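Black cloth walls around a black table, how to get the creases out?

Mirnon
I have a square black tabletop with dark cloth walls going up and outward on every side. The cloth is one size too big and has been folded in a closet since January. It hangs in long wrinkles on the left and right. The panels are 64 inches tall and held at the top with clamps. I'd like to smooth them without taking everything down. I also want to know what to do about dust on the tabletop.

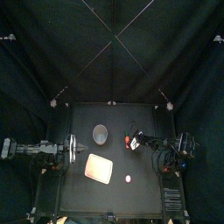
Folds are worst on the two side walls.

The things I keep on the table are small, a gray cup and a plastic toy carrot with a green top. The orange part is easy to see against the black, but the cup is duller and I'm wondering about a lighter mat.

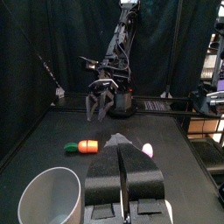

Furnton
Handheld steamer, lowest setting, from the back of the cloth. Go top to bottom and keep your other hand pulling the hem. Mine took 23 minutes for 2 panels. Test a corner first because some black fabric goes shiny. For dust use a barely damp microfiber cloth, paper towels leave lint.

Riltus
just hang weights on the bottom. curtain weights, 6 per side. worked on mine after some days

Mirnon
Thanks. I'll steam first and buy weights if the creases come back. Leaving the mat for now, the lighter colors read well enough on black.

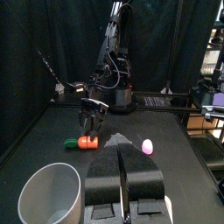 Carrot, gray cup and the pink egg shape on the bare tabletop.

Furnton
Fine without a mat then. Let the cloth cool before you touch it or you'll press new creases in.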